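4.3 Setting the bin region and grasp filter

Complete the camera-to-base calibration (section 4.2) before you start. The Marken planner rejects any bin region saved under an older calibration.

1. Move the arm to the VIEW pose and open Perception > Bin Region.
2. Click the four inside corners of the bin floor in the point cloud. Do not click the rim.
3. Set Wall Margin to 20 mm. Grasp points closer to a wall than this are dropped.
4. Set Min Cluster to 500 points. Lower values keep small items but also pass noise from scratched metal.
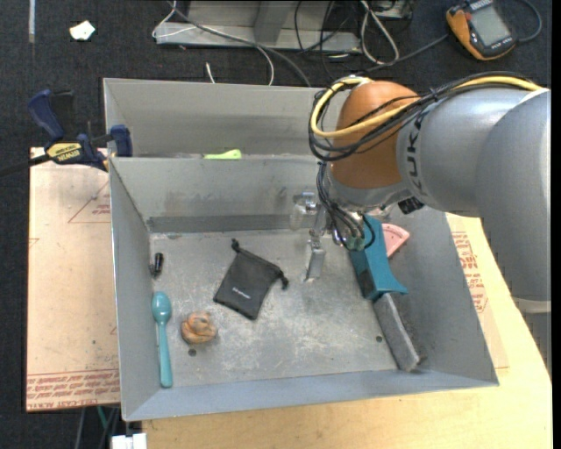
5. Set Max Candidates to 2,000 and click Sample. Candidates appear as green or gray markers. Gray markers failed the wall or collision check.
6. Rotate the view and confirm that no green marker falls outside the bin walls.
7. Click Save Region. Repeat for each bin in the cell.

Note: Long items lying against a wall often show only gray markers. Enable Push First to let the planner slide them inward before it samples again. After 3 failed pushes the item is skipped and logged.

Caution: Cables on the wrist are not part of the default collision model. Load the cable envelope under Robot > Attachments before running at full speed.

Region files are stored in the Kollgate project folder and load at startup.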